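August
Pilar Arancibia, Grastura workshop notebook

Kayak hatch leaks, continued from the last page. Guests on the long morning trip are still getting back with wet lunch in the rear hatch, and two of them asked for the trip money back. Eulalia has dealt with the refunds at the desk. I'm only writing up the boats.

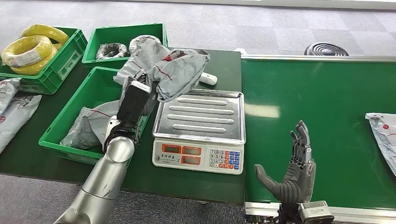 2 min read

Boats 2 and 9 on the trestles, both doubles, both with the older oval covers. Leandro had swapped the cover on 9 already and it still leaked, so I left the new cover on and looked at the rim.

Bucket test first. Hatch dried out with a towel, kitchen paper laid along the bottom, cover pressed on all the way round, boat rolled on its side and a full bucket poured over the rim. Left it while I did the paddle leashes. Boat 9: paper soaked at the stern end only. Boat 2: paper damp all over, hard to say where from.

Did 9 again with blue chalk on the rim. Chalk line came off on the cover everywhere except a gap at the stern end, same place as the wet paper. The rim has a dip there. Csaba thinks it comes from the roof bars, as the strap crosses just at that point when we load for Ibarra beach. I put a straight edge on it and he is probably right. The strap mark is plain on the gel coat.

Boat 2 is a different fault. Rim is fine, chalk line complete. Filled the rear compartment with the hose up to the skeg box and got a slow drip on the outside, at the skeg cable fitting. Pulled the fitting. The old sealant came away in one piece with sand behind it. Cleaned both faces, sanded lightly, wiped down, new sealant (Rustura tube, opened this month, lid wasn't on properly but it was soft enough below the first bit). Leave until tomorrow, then hose again before it goes anywhere.
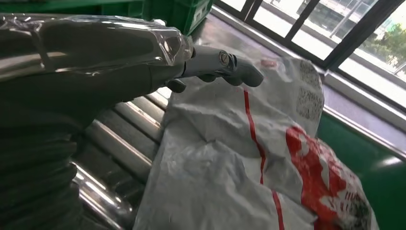

White-grey courier bag, August.

For 9 I tried a strip of closed foam under the cover lip. Bucket test dry, twice. Don't like it as a fix, as the foam will go the first time a guest drags the cover off by the edge. Better to build up the dip with filler and sand it flat. Have to do that with the boat out of the fleet, so it waits for a quiet day. Foam stays in for now and 9 does the short harbour trip only, where nobody takes lunch.

Aldana asked whether we should give everyone on the long trip a dry bag and stop worrying. We have enough if the school group isn't out at the same time. I would still mend the boats. A wet hatch is heavy as well, and the back paddler notices it by the second headland.
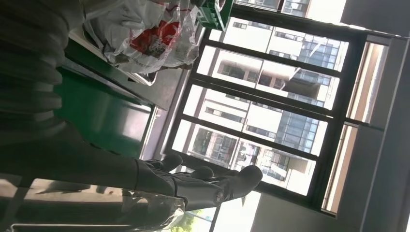
Can a boat with a slow hatch leak still go out with guests?

Short harbour trip only, with a sponge aboard and the guide checking the hatch at the turn.

To do:
Hose test on 2 in the morning, before the Osteo needs the hose for the deck.
Move the rear strap forward on the roof bars, past the hatch. Csaba to mark the bars with tape.
Order filler. We have half a tin and it has gone stringy.
Chalk test the other doubles. The singles have round covers and haven't given trouble.
Ask Leandro where the old cover from 9 went. If it's good it can go on the spares hook.

Also the bilge sponge in 2 had a fish hook in it. Gloves.

PA, 5.40 pm

148 views · 2 comments · 9 shares

Recent entries
Paddle leashes: which clips to bin
Skeg cable on the red single
Spray deck sizes, new labels
Trailer lights again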